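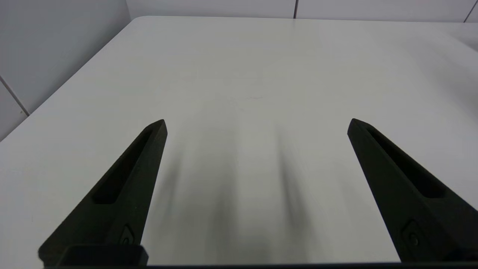 Home | Politics | Business | Regions | Opinion

Opposition "had months to read the bill", says Turcotte

May 4, 2025

Josée Turcotte has heard the complaint many times since March, and she does not accept it. Opposition members say the government's bill on cash payments was pushed through the assembly before they could study it. Turcotte, who speaks for the governing party on finance, says the draft was sent to every member 12 weeks before the vote.

"It was in their hands," she said in her office in Prirkine. "They had the draft, they had the notes, and they had two briefings. Six of them came to the first one."

The bill lowers the limit on cash payments between businesses and requires market traders above a certain turnover to keep electronic records. It passed by eight votes after a long sitting in which the Speaker twice called for order.

Trevor Bélanger, who led the opposition in the debate, gave a different account when we spoke to him by telephone. He said the version put to the vote had 13 clauses that were not in the draft.

"You can't tell people they had months to read something that was changed the night before," he said. "I asked for one more day. The answer was no."

Turcotte agrees that clauses were added but says most of them dealt with dates and definitions.
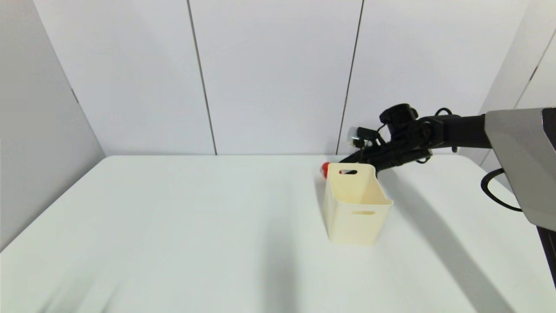
She was less firm on the question of small traders. In Caron, where the weekly market still runs almost wholly on cash, stallholders have asked for a longer changeover and for help with the cost of card readers. "I've met them and I think they have a point," she said. "The minister has the letter. I'd like to see a reply before the summer break."

Bélanger said his party would put down an amendment on the changeover period. Asked if she would vote for it, Turcotte said she would have to see the wording first.

Related stories
Caron traders ask for more time on cash rules
Ferkska by-election: candidates named
Saleo council puts off vote on parking charges

Contact us | Copyright 2025 | Back to top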